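Notebook, November: second arm, money and bench space

Vellia's quote came in this morning.

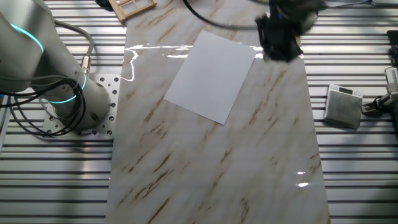 Vellia want us to take the second arm as a bundle: arm, mounting plate, gripper, a year of Lurninum licence. I don't believe the bundle price. Take out the licence, which we'd let lapse anyway, and the saving is 418 on the whole lot. Delivery from Srithong isn't in it either. The plate is the bit I'd argue over. Ours is a square of aluminium full of bolt holes, bolted to slotted extrusion, and I can't see why theirs costs what it does. Vidport will cut one for 168, drawing supplied by us.

Things missing from the quote, as usual:
- cable management. Ours is still a loop of black cable round the bottom of the arm and over the plate. Clips and sleeving, 57.
- a matt mat. The marble one glares badly under the lights and I don't want to buy that problem twice.
- a scale. They assume we'll share the little grey one. With two arms running? No.

Wichai Wannasri thinks a second arm doubles our paper handling runs. I doubt it. Most of the day goes on setting up and resetting, and that's still us. Asked him for run logs from the last 4 weeks before I sign anything.

To do: ask Vellia for the arm price on its own, in writing. Measure the free end of the table.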